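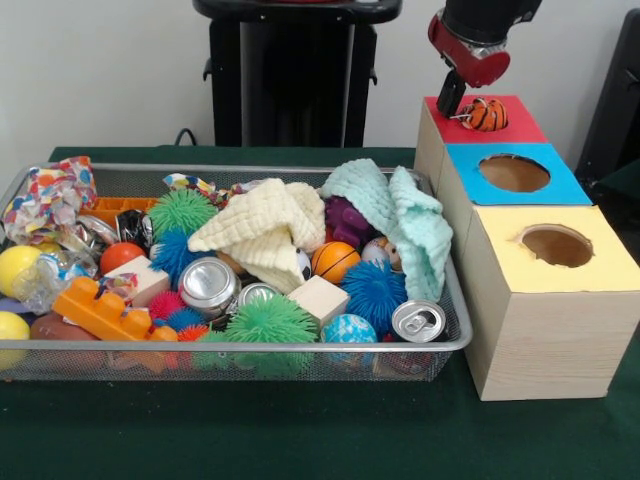 하르넨 공개일 방문기 (메모 정리)

목요일에 다녀옴. 하르넨 연구동 공개일. 기억 날아가기 전에 급하게 씀. 문장 엉망인 거 양해 바람.

오후 2시 입장이었는데 버스 한 대 놓치고 2시 20분쯤 도착. 접수대에서 이름표 받고 덧신 신고 바로 올라감. 첫 순서였던 회사 소개는 절반 날림. 들은 것만 적자면 팔 달린 로봇한테 사람이 직접 동작을 보여주고, 그 기록으로 학습시키는 팀이라고 함. 원격조종 장비 이름은 말호트라, 기록 정리하는 프로그램이 패스티스. 둘 다 사내에서 부르는 이름이라 검색해도 안나온다고.

302호. 여기가 오늘의 핵심.

방 안에 작업대 6개. 대마다 과제가 다름. 수건 개는 데도 있고 컵 끼우는 데도 있고. 내가 제일 오래 서 있던 건 공 넣기 대였다. 진녹색 천 깔린 테이블, 은색 철망 바구니, 옆에 계단처럼 높이가 다른 상자. 상자 윗면이 빨강 파랑 노랑이고 동그란 구멍이 뚫려 있음. 바구니에서 공을 골라 구멍에 올리는 일. 말로 하면 세 살짜리 장난감 놀이인데 보고 있으면 손에 땀 난다.

바구니 안이 진짜 난장판. 돌기 난 고무공, 미니 농구공, 찌그러진 알루미늄 캔, 포장지 구긴 것, 와플 무늬 뜨개천까지. 일부러 이렇게 섞는다고 한다. 깨끗한 바구니에서만 연습하면 나중에 양말 한 짝만 끼어도 헤맨다나. 천이 제일 골치라고. 손가락에 걸려서 따라 올라온단다. 캔도 만만찮음, 미끄럽고 굴러가고.

내가 본 중에 제일 좋았던 순간은 호랑이 줄무늬 주황 공. 제일 높은 빨간 상자 구멍에 반쯤 잠겨 있고 검은 손가락 끝이 거기 딱 닿아 있었다. 빨간 하우징 밑으로 손가락이 똑바로 내려와 있는 모양. 이런 접촉 구간이 제일 중요하다고 안내하시는 분이 강조. 잡는 건 금방 배우는데 언제 손을 떼느냐, 얼마나 누르느냐가 어렵다고 함. 사람은 그냥 손끝으로 아는 건데 화면만 보고 조종하면 그 감이 없음. 그래서 초보 조종자 기록은 마지막 2초가 다들 지저분하단다.

조종 방식은 두 가지 설명 들음.

손으로 끌기. 팔 힘을 풀어놓고 사람이 손목 부분을 직접 잡아 움직임. 배우기 쉬움. 대신 사람 손이 화면에 같이 찍혀서 나중에 쓰기 까다롭다고.

원격조종. 작은 조종 팔을 옆자리에서 움직이면 큰 팔이 따라감. 302호는 거의 이쪽. 화면이 깨끗하게 남는 게 장점이고 단점은 조종자 어깨가 나간다는 것. 진짜로 휴식표가 벽에 붙어 있었음. 14분 하고 쉬고 14분 하고 쉬고. 왜 15분이 아니냐고 물어봤는데 예전 담당자가 정한 거라 이유는 모른다고.

체험 순서. 줄 서서 한 사람당 한 번. 나도 해봤다!

결과부터 말하면 망함. 체험용 대는 따로 있어서 스펀지 블록 하나 집어 접시에 놓는 거였는데, 조종 팔이 생각보다 가볍고 큰 팔은 살짝 늦게 온다. 그 살짝이 문제. 늦네 싶어서 더 밀면 지나쳐버림. 첫번째는 블록 옆 테이블을 집었고 두번째는 집긴 했는데 접시 앞에서 떨어뜨림. 뒤에 서 있던 초등학생은 한 번에 성공. 게임패드 세대라 그런가.

요령이라고 알려준 것들, 까먹기 전에.
- 물건 위에서 한 번 멈추고 내려갈 것
- 시선은 손 말고 놓을 자리
- 실수하면 당황해서 빨리 만회하려 하지 말고 천천히 다시. 다시 잡는 장면도 쓸모 있는 기록이라고 함
- 숨 참지 말 것 (다들 참는다고)

세번째가 의외였음. 실패한 건 다 버리는 줄. 완전히 꼬인 것만 빼고, 떨어뜨렸다 다시 집은 건 따로 표시해서 남긴다고. 패스티스 화면을 잠깐 보여줬는데 그날 오전 기록이 191개 쌓여 있었다. 한 줄씩 사람이 돌려보면서 시작점 끝점 찍고 성공/재시도/폐기 고르는 화면. 지루해 보이는데 담당하시는 분은 이게 제일 적성에 맞는다고 함.

질의응답은 짧았음. 적어둔 것만.

물건은 얼마나 자주 바꾸나 → 바구니 안 배치는 매번 흔들고, 물건 자체는 주 단위로 교체. 동네 문구점이랑 재활용통에서 조달.

상자 높이가 왜 다르냐 → 같은 높이면 높이를 안 보고 외워버린다고. 계단식이면 매번 맞춰 내려가야 함.

언제쯤 집에서 쓰나 → 웃고 넘어감.

조종자는 어떻게 뽑나 → 전공 무관. 교육 이틀. 전에 미용 하던 분이 제일 잘한다고 해서 다들 오오 함.

아쉬운 점도 적는다. 방이 좁다. 한 조가 한꺼번에 들어가니까 뒷줄은 앞사람 뒤통수만 봄. 설명 마이크가 없어서 팬 소리에 절반이 묻혔고. 학습 끝난 로봇이 혼자 움직이는 걸 기대하고 온 사람은 실망했을 듯, 그건 비르누벤 쪽 건물에서 한다는데 이번 공개일 코스엔 없었음. 8월에 거기도 연다고 하니 그때 다시 갈 생각. 신청은 하르넨 홈페이지에서 같이 받는다고 들었는데 아직 공지는 안 떴다.

가실 분들 참고. 주차 안 됨. 정문 말고 옆문으로 들어가야 엘레베이터 있음. 덧신 사이즈 작은 것밖에 안 남으니 일찍 갈 것. 체험 줄은 끝나기 30분 전에 끊으니까 302호 들어가자마자 줄부터 서시길. 기념품은 스펀지 블록 한 개. 내가 떨어뜨린 거랑 같은 색이다.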